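Home Contents Preface Chapters Exercises Index

Chapter 3: Showing the Robot What to Do
Jan 16, 2019 by Hsin-yi Hsueh

In the first two chapters every motion was written out by hand. You picked a target, solved for the joint angles, and sent them to the arm. That works for moving a part from one fixture to another. It works poorly for wiping a table, folding a towel, or pushing crumbs into a pile, where even a person who does the job well has trouble saying what the rules are.

This chapter takes another route. A person performs the task with the robot's own body, the robot records what it sensed and how it was moved, and the recording is used later to produce new motions. One such recording is called a demonstration. A set of them for the same task is called a demonstration set.

3.1 Two ways to give a demonstration

The first way is by hand. The arm's motors are set to cancel gravity and nothing else, so the arm floats, and the teacher takes hold of it near the wrist and moves it through the task. This is called kinesthetic teaching. The teacher feels contact directly, and very little training is needed. The drawback is that the teacher's hands and sleeves often end up in the camera view, and the forces measured at the joints include the teacher's own push.

The second way is by remote control, or teleoperation. The teacher moves a separate device, and the robot follows. The device may be a joystick, a handheld tracker, or a smaller copy of the arm, called a leader. With a leader arm the teacher moves the leader's joints and the working arm, the follower, copies the angles. The camera view stays clean, but there is a delay, and on most low-cost systems the teacher feels nothing when the follower touches the table.

At the Elside teaching lab we use both. Most examples in this book were collected with the Jellport leader arm and saved with Notent, the logging program described in Appendix B. If you have other equipment, read "leader" as whatever device you hold.

3.2 What gets recorded

A demonstration is a list of time steps. At each step we store the joint angles, the gripper opening, the command sent, and one image from each camera. A typical wiping demonstration in our set has 300 steps. A slow teacher may need more, and there is no harm in that as long as the pace is steady.

The wrist camera deserves some attention. It rides with the gripper, so the fingertips stay at the same place in its view while the table and walls move behind them. 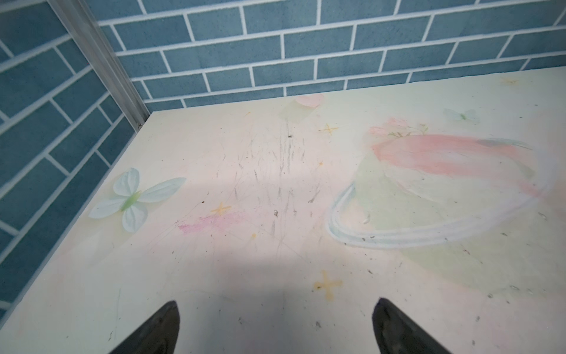 A motion learned from wrist images therefore depends on where things are relative to the fingers, and much less on where the base of the robot is bolted. Marks on the work surface matter too. A drawing or a scuff can become something the learned motion relies on, and when the surface is changed the motion may fail. Section 3.6 returns to this problem.

3.3 How many demonstrations

The set used in this chapter holds 317 demonstrations. We train on 200 of them and keep the rest for testing. Do not sort them by quality first. Shuffle them, split them, and write down the split.

Exercise 3.1. Record the Cheng wiping task twice, once by hand and once with the leader arm. Plot the gripper height against time for both. Mark the steps where the gripper pauses, and note what you were deciding at each pause.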